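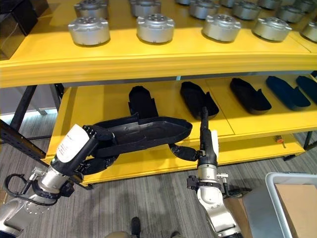
Home | Newsroom | Products | Careers | Contact

Herevau Opens Two-Handed Teaching Program for Parts Handling

PERKLEY – Herevau announced in December that its two-handed teaching program is open to manufacturing customers. Under the program, an operator guides both arms of a robot by remote control through a shelf-handling task, and the recorded runs are used to train the robot to do the task without an operator.

The first task set covers the handling of molded and metal parts on two-tier shelving. It contains 1,641 recorded runs, of which 400 were set aside for testing. Operators complete 6 hours of instruction before their runs are accepted.
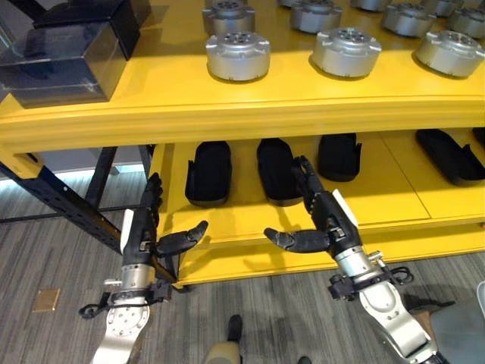

Sowerby, whose plant will receive the first system, said that its line staff already knew how each part should be picked up and that it wanted a robot they could teach without writing code.

The program uses the Vundell control station, which is included in the license. Customers may record their own tasks or order a prepared set of 600 runs. Applications are accepted through the Herevau newsroom page.

Contact: Herevau Press Office, Perkley | © Herevau. All rights reserved. | Back to top

Last updated: December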